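Why do we have shadows?

Quick one today because it's Sunday and I promised the Sunthorpe kids. Ready? Go stand by a lamp.

Light travels in straight lines. Super fast, super straight. It can't bend around your hand. So if your hand is in the way, the light stops there. Behind your hand, a dark patch. Shadow! Thats really all it is. A place the light didn't get to.

Things you can't see through make the darkest shadows. Books, shoes, your brother. Wax paper lets a bit of light in, so you get a fuzzy gray one. A clear window? Hardly any shadow at all.

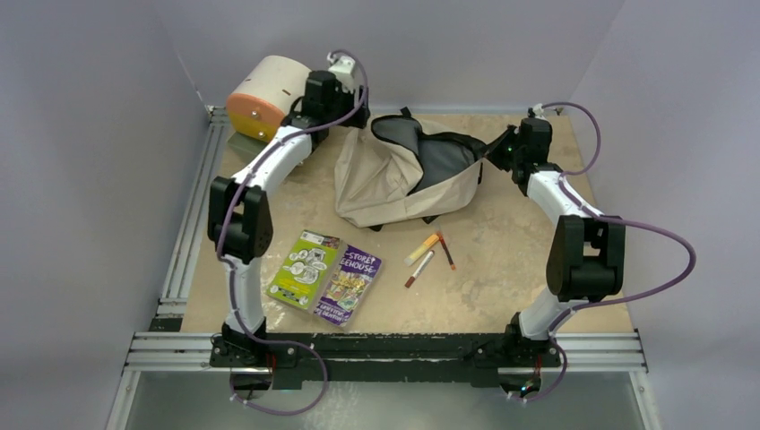
Now size. Move your hand close to the lamp. Big shadow on the wall! Move it near the wall. Small again, and sharper too. Close to the lamp, your hand blocks more of the light.

Outside, the sun does the same job. Low sun, long shadow. High sun, short one. Milagros Navarrete (age 9, Trullham) wrote in to ask if shadows are the same length at lunch all year. Nope! In winter the sun stays lower, so even lunchtime shadows are longer.

Try it: push a stick in the ground. Mark the tip of the shadow with a pebble. Come back in 2 hours, mark it agian. Don't move the stick. And never look right at the sun, ever.

Next time: why is the sky blue. Irja Partanen asked back in March, sorry Irja!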